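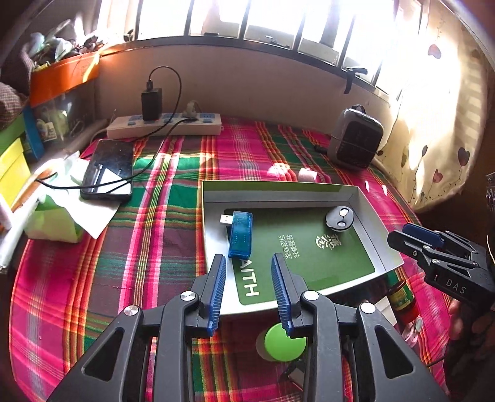 Blue USB device in an open box lid.

Fiction > Short Stories > On the Water

Hull 2283

The hull came off the trailer at Tindard with the seat bolted in the wrong position. The drawing put the front edge of the seat 43 inches ahead of the rear bulkhead. The tape said less. I measured again from the other side of the cockpit and got the same figure, wrote it on the sheet next to the hull number, 2283, and signed it.

Ustero built touring kayaks in a plastic it called Plostix. The material was stiff when cold and soft when left in the sun, and most of my work that June consisted of finding out how soft. Each hull got a run down the Shin from the bridge to the lower landing, four miles with one set of rapids, and afterward I checked the bottom for dents and the seams for water. A hull passed or it went back. I had sent back two that month and had been asked, politely, whether I was sitting in them correctly.

The river was low. The gauge on the bridge pier had a band of dried mud above the waterline and the gravel bar below it was showing. I loaded the test weight behind the seat, strapped it, and pulled on the straps until they stopped giving. Then I got in and pushed off from the landing with one hand.

For the first mile the boat tracked straight. It turned to the left a little more easily than to the right, a difference small enough to be mine. I held a steady stroke and watched the bow. A bow that is riding high moves from side to side between strokes, and this one had begun to do it by the time I reached the power lines. I shifted forward as far as the foot braces allowed. The movement got smaller but did not stop.

I landed above the rapids, emptied a cup of water out of the cockpit, and unstrapped the weight. Someone was fishing from the flat rocks on the other bank, in the same place as on my earlier runs. We had never spoken. I moved the weight ahead of the seat, where the manual said not to put it, and sat down again with my knees against it. The stern came up. I paddled out into the slack water and did a circle in each direction.
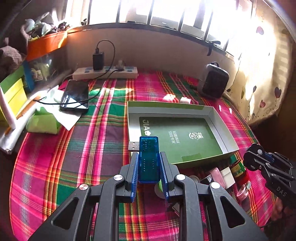 It had been dragging its tail since the bend, the voice from the rocks said, and the last one had done the same, and was anybody writing this down?

I said I was.

The line went out again and landed in the eddy. I asked what the last one had looked like from there. Low at the back, came the answer, and slow to come around at the drop, and the one before it had been fine. That matched my sheets. The one before it was the only hull I had passed.

I ran the rapids with the weight in front. The bow went under at the second wave, came up full on the deck, and shed the water. The spray skirt held. At the bottom I turned into the eddy on the first try and sat there with the paddle across the cockpit until my breathing settled.

At the lower landing I rolled the hull over on the grass. No dents, one scratch near the keel line, seams dry. Under "Remarks" I wrote that the seat was too far back, that the fault appeared on earlier hulls, and that it could be seen from shore. Under "Witness" I had nothing to put, so I wrote "one, fishing" and started carrying the boat up to the road.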